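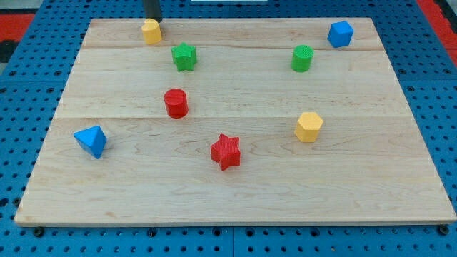 2024-07-10

Quick one, I have to leave in a bit and I haven't packed lunch.

So the district voted last night. 5th grade moves out of Erraji and over to the Mikemville building in December. Middle of the year. Not summer, December. The vote was quick, the talking was not. I got home past eleven and then couldn't sleep so apologies if this rambles.

What we were told at the meeting: 34 teaching posts get "reassigned." Nobody is being laid off, they said that maybe four times. But reassigned means you get a letter with a building on it and you have two weeks to say yes, and if you don't say yes you've resigned. I asked what that's called if it isn't a layoff. Got told my time was up. It was, to be fair, the little light was red.

Ingvild Amundsen spoke before me and was much better. She's been at Erraji longer than I've lived here. She had the bus times written out on an index card. From the far end of Clitthorpe a kid would get on at 6:35 to make first bell. And the late bus doesn't go out there at all, so no band, no homework club, no anything unless a parent can drive. The superintendent's people said transportation is "still being modeled." OK. But you voted already??

The savings number is $859 per student per year. I wrote it down and then wrote it down again because I thought I'd heard wrong. It's in the packet, page 2, no footnote. Does it include the buses? Does it include the new boiler at Mikemville, which they approved in the same meeting, like twenty minutes later? Sekar Ngui asked that and the answer was they'd get back to him. He's still waiting and so are the rest of us I guess.

I should say I'm not against moving kids in general. Erraji is old and the upstairs gets brutal in June, and enrollment really is down, I've seen it in my own classes. If they'd come in spring and said look, we can't heat two half full buildings, help us figure it out, I think most people would of gone along. I would have. Instead it was on the agenda under "facilities, other" and half the parents found out from a screenshot.

Around 175 people in the room by the end. They ran out of chairs and people stood along the trophy case. Board members looked kind of surprised at that.

Vote was 5 to 2. The two no votes both said they wanted the bus plan first. Thank you to them, seriously, write them a note if you have time.

What's next: union meeting at the Zavau hall, I don't have the time yet, will add it when I do. If you're one of the 34 (letters aren't out, but some people have a pretty good idea) please don't sign anything the same day you get it. Take it home. Bring it to the meeting. Copy both sides, last time there was stuff on the back.

Parents, the comment form on the district site is still open but it cuts you off after a paragraph. Email instead. And keep a copy of what you send.

I have more to say on the special ed placements, which barely came up and is the part that worries me teh most. That needs its own post and a calmer person writing it. Maybe this weekend.

Ok going. Comments are on, be decent to each other.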